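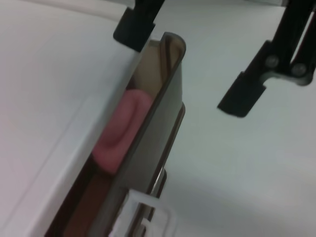
A narrow gray box on the white tabletop.

Small Things in Small Boxes: Getting the Junk Drawer Under Control

My grandmother kept her buttons in one tin, her string in another, and everything else in the kitchen drawer, which had to be opened with a hip and a prayer. I inherited the drawer habit but not the tins, and it took me until last October to do something about it. I set aside a Saturday morning, put the coffee on, and tipped the whole lot out onto an old bedsheet.

If you are going to try this at home, start with the batteries. Pick out every loose one and stand them up together in a lidded tub, and put a scrap of tape over the ends of any nine-volts. Then go after the rubber bands, most of which will be dried out and can go straight in the trash. I threw away around 80 of them (where do they come from?) and kept a small handful for the freezer bags.

Long, narrow boxes are the best friends a drawer can have. Pens, candles, wooden skewers, that one good screwdriver — they all lie flat and you can see what you've got. Measure the inside of the drawer before you go shopping, and measure the height too, or you'll be back at the store by lunchtime like I was.
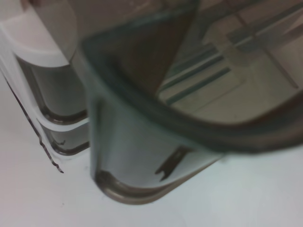 Smoky see-through plastic with a thick, rounded rim.

Clear plastic gets cloudy over the years, but a lot of that is only kitchen grease mixed with dust. Fill the sink with warm water and a good squirt of dish soap, let the bin soak for 20 minutes, and go over it with a soft cloth. Please don't use the scratchy side of the sponge! For sticky leftovers from price labels, rub in a little cooking oil, leave it while you do something else, and wash again. An old toothbrush is just right for getting under the rim.

Now, about small drawer units, the kind you stand on a desk or a sewing table. I'm very fond of them. 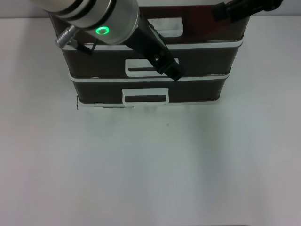 Put the heaviest things at the bottom and the things you reach for daily at the top, and the unit will sit steady when you pull on it. If a drawer sticks, take it right out and wipe the runners, then rub them with the stub of a plain candle. Line each one with a piece of leftover wallpaper or shelf paper, cut a hair smaller than the base so it doesn't curl up at the sides. And label the fronts, even if you live alone and swear you'll remember. I use masking tape and a pencil, and I change my mind about every 2 or 3 months.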